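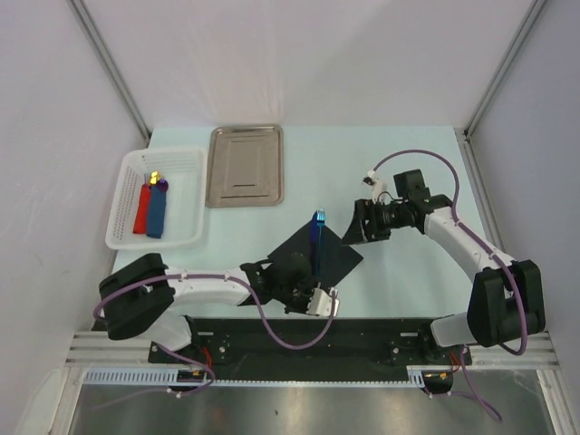

Figure 3. Layout of the table-clearing task: slotted white basket, stainless steel tray and black mat on the light blue surface, with the blue fork at the mat.

3.2 Objects, receptacles and surface

The clearing task uses three fixed places on a single tabletop: a basket, a tray and a mat (Figure 3). Each place has a role that does not change between layouts. The mat is where an item is presented. The basket and the tray are the two receptacles, and an item belongs in one or the other according to its class in the Utden inventory, which lists 64 household items by shape, length and main material. Flatware is assigned to the tray. Upright or cylindrical items are assigned to the basket, where they are laid down along the floor.

The tabletop is light blue and the panels that enclose it on three sides are white. The back wall has soft folds in its surface, most visibly above the middle of the table. We did not flatten it. Earlier layouts in the Lomongate series used a printed backdrop, and item boundaries near the back edge were harder to annotate against it than against a plain one, folded or not.

The basket is white plastic, rectangular, with perforated and slotted sides. It stands toward the upper left with its long side running back toward the wall. Two cylindrical items, one red and one dark blue, occupy it in the layout shown. They lie side by side, and their gold and purple caps are at the far end. The red item is slightly shorter and narrower than the blue one. Similar pairs were chosen on purpose throughout the Elia subset: when two items differ only a little in length, their resting order in the basket has to be recorded by color, and annotators were told to do so even where the difference in size seemed clear to them.

The tray is a rectangular stainless steel tray with a raised rim and rounded corners, placed against the back edge of the table immediately to the right of the basket. It is empty in Figure 3. Its flat inner surface reflects the overhead light as a dull gray, which gives moderate contrast with the tabletop and poor contrast with plain steel flatware. For this reason the first block of layouts uses colored metal flatware, and plain flatware enters only in the second. Highlights on the rim were clipped at 255 in a small share of the recordings - these were kept, and the affected regions were masked by hand.

The mat is square and black. It is set at an angle to the table edges, so that one corner points to the right and another to the front. An angled mat was preferred to an aligned one after pilot work showed that annotators tended to report the direction of an item relative to the mat and not relative to the table. With the mat turned, the two readings no longer agree by accident, and errors of this kind can be found when the records are checked. The fork in Figure 3 is blue metal, with tines that have a lighter, shinier finish and point toward the back wall. Its direction is therefore coded as "back" with reference to the table.

We defined 100 layouts in total. A layout specifies the positions of the basket and tray, the rotation of the mat, the item presented and the prior contents of each receptacle. Prior contents matter more than we first expected. An empty tray accepts a fork in any direction, while a tray with flatware already in it restricts the usable area, and a crossed item counts as a placement fault under the Dehghan criteria. The basket is more forgiving, although long items can come to rest with one end against the side wall. Such cases were scored as placed but not settled.

Across all layouts, 2810 trials were annotated. Each record holds the item class, its direction at the mat, the receptacle and a final state code. Trials in which the mat shifted were retained if the item direction could still be read. Section 3.3 sets out the state codes and the treatment of disagreements between annotators.

Print this section | E-mail this section

Related items
Surface color and item boundaries in the Lomongate series
The Utden inventory: classes and naming rules
Placement faults for flatware: notes on the Dehghan criteria
Elia subset, revised item list (September)

This site uses cookies to remember your reading preferences. By continuing to browse you accept their use.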